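November, evening

Collected the estate from Arsenault this morning. The ticket said "no fault found", the same wording as last time. I drove it home by way of the Brallside bypass to get the gearbox up to temperature, and the hesitation from third to fourth was there by the second roundabout. It happens only on light throttle, only when warm, and always at the same engine speed. Under load the change is clean.

Rang Amrit MacDonald at lunch. He has the same gearbox in his Soveo and had the same trouble after a battery change. His view is that the control unit loses its learned clutch values when the supply drops out, then relearns them badly if the first few drives are short ones. My battery was replaced in the spring and the car did nothing but the station run for weeks afterwards. That fits, though it proves little.

Checks so far

Fluid level, measured at the correct temperature with the engine running: within limits. Colour slightly dark, no burnt smell.

Battery voltage at rest and while cranking: normal. Earth strap from gearbox to body had surface corrosion under the bolt head. Cleaned back to bright metal, refitted, greased.

Fault memory: empty. I read it with the Gresteo tool and again with Amrit's older one, in case mine was skipping the transmission module. Same result on both.

Tyres: all matching, pressures set cold. I had wondered about a speed difference between the axles upsetting the shift timing, but the live readings agree with each other.

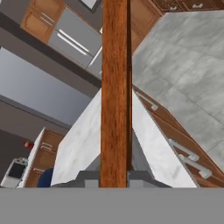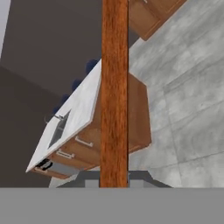 Relearn procedure

The handbook does not cover it. The workshop sheet Amrit sent runs to 2 pages and most of it is warnings. In short: gearbox warm, handbrake on, foot on the brake, start the adaptation from the tool menu and leave everything alone until the tool reports completion. After that comes a road section, steady light throttle through each gear, coasting down between runs without braking.

First attempt stopped halfway with "conditions not met". The air conditioning was on. Second attempt completed.

Drove the road section after tea on the old airfield lane. The third to fourth change was better on the early runs, then one poor one, then good again. I shall not call it cured yet. The sheet says to allow 300 miles before judging, and I will keep to that.

If it comes back, next is the fluid and filter. Arsenault want the car for a whole day for that, and I would sooner do it on Amrit's ramp - he has the filling adaptor. Need to order the filter and a new sump gasket. Fuel at a quarter. Nearside wiper is smearing again.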